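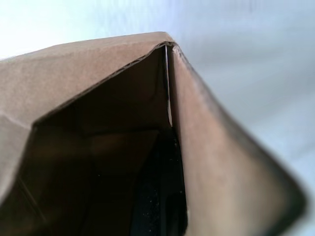
Cardboard box (small packing)

A cardboard box, for the purposes of this page, is a small carton made from corrugated board, the kind you can pick up with one hand. I've been looking after this entry on the Bratport household wiki since July, and I love these things more than is reasonable, so forgive me if I go on a bit!

Construction

Corrugated board is a wavy sheet of paper glued between two flat ones. The waves are called flutes, and they do most of the work (they're why a box this light can hold up a stack of books). The flat sheets are liners. Most small boxes start as a single cut blank that gets creased, folded and joined along one side, with flaps at the top and bottom.

The creases are where a box gets tired first. Fold one back and forth enough and the liner goes soft, then fuzzy, and then you've got a hinge that won't hold a shape. Corners go the same way. Catriona Jardine, who edits our paper and string pages, tells me I'm too fussy about corners, but I'd still put a worn box on the top of the pile and never underneath.

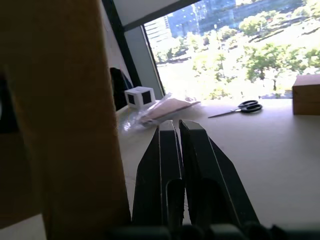
Small flat things are what I like to pack in them best: cloths, sponges, spare bags, anything that slides down the side of a bigger carton and vanishes. Put the soft stuff in first so it makes a bed, then the hard stuff, then fill the gaps with crumpled paper until nothing shifts when you tip it.

Work surface

You want a big clear table, pale if you have the choice, near a window. Keep scissors at the back where your sleeve won't catch them. I closed 100 boxes for the Lilatia book swap on a dark desk and lost the tape end every single time.

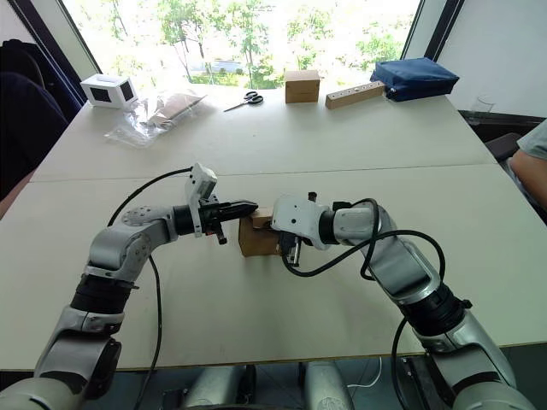 Reuse and storage

A clean box is good for several more rounds. Peel the old label, check the bottom flaps, and retape both seams. Flattened boxes keep well standing on edge somewhere dry, like files in a drawer. Fraser Cairns keeps his under the bed, and they come out perfectly flat, so that works too.

See also: Packing tape; Tissue paper; Drarkia fold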